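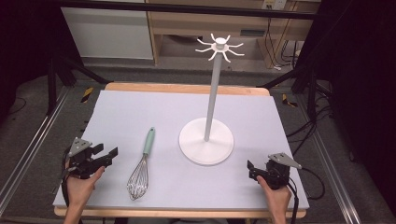 Does resting pancake batter make any difference?

Group report, Food Preparation module
Written up by Teresa Serrano

Why we picked this

Nearly every recipe tells you to leave the batter for half an hour. Few say what would go wrong if you didn't. My own view going in was that people repeat it out of habit, and I should admit that bias at the start.

What we did

We made one batch from plain flour, eggs, milk and a pinch of salt, using the method in our Salasov course booklet. Half was fried straight away. The rest went in the fridge, covered, for 95 minutes (it was meant to be an hour but the hob was taken). Both lots were cooked in the same pan with butter, 2 minutes on the first side and less on the second.

5 tasters from the Florent kitchen tried both without being told which was which.

Results

Three preferred the rested pancakes, one preferred the fresh, one could not tell. The rested batter was slightly thicker and needed a splash of milk to spread, which we added. That means we changed two things at once.

The booklet claims rested batter gives "100% fewer lumps". Ours had lumps both times. Whisking harder got rid of them.

Problems

The pan was probably hotter for the second lot. Three out of five is hardly proof of anything, and one taster had a cold. The Trujillo group got the opposite result with wholemeal flour, so I would not trust either of us yet.

If we repeat it in April we will weigh each ladleful and leave the milk alone.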